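Open day at Ventura began at gate 2. Helmut Frerichs read out the figures: 633 runs logged, 22 handed back to the driver. Gisela Buschmann asked who had decided those 22.

"The software requests. I accept."

"Always?"

He started the run. The visitors watched the front feed on the monitor.

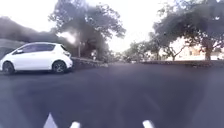 Fixed feed, white hatchback to the left.

The request tone sounded. Frerichs kept his hands in his lap, and Buschmann wrote down the time.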